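Trostness Community Board > Local Politics > Climate resolution, did anyone else go?

mapleandrust
Got home from the town hall climate meeting and I'm still kind of buzzing. They had to open the balcony! Council says 364 people signed in, and I've been to budget nights with fewer folks than there are seats on my porch. The resolution to get town buildings off gas passed its first reading, second one is in February.

dogwood_ln
I went, left at 8 because my kid had homework. Good crowd, sure, but I heard a lot of clapping and not much on who pays. The Trundateck quote for the library heat pumps was two lines on a slide.

mapleandrust
Fair, the slide was thin. The full quote is in the packet though (it's buried after the parking stuff, took me forever to find). I liked that they're starting with the library and the rec center and leaving the fire station for later. My mother-in-law rents over on the Bukhari side of town and her heating bill last winter was awful, so I'm not coming at this as some starry-eyed type.

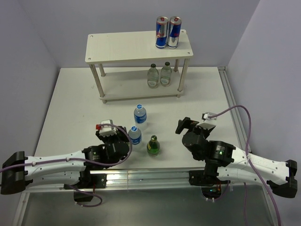
What I'd really like is for them to do something for renters. Everything in the resolution is about public buildings, and the one renter question at the mic got a "we'll look into it."

gus_on_the_hill
A resolution isn't a budget. We passed one on sidewalks too and I'm still walking in the road.

dogwood_ln
^ this. And 4,000 bucks for an "outreach consultant"? Put that toward insulation.

tinbucket
Disagree on the outreach money. Half my street had no idea the meeting was happening. I only knew from a flyer at the Dreladora bus stop.

gus_on_the_hill
A flyer doesn't cost 4,000 dollars, tin.

tinbucket
No, but translating and mailing it to every house isn't free either. Anyway, written comments are open until the second reading, and the clerk takes them by email. I sent mine in at lunch.

mapleandrust
Doing mine tonight, going to ask about renters again. Dogwood, send yours in too, even if it's a grumpy one!

dogwood_ln
Oh it'll be grumpy.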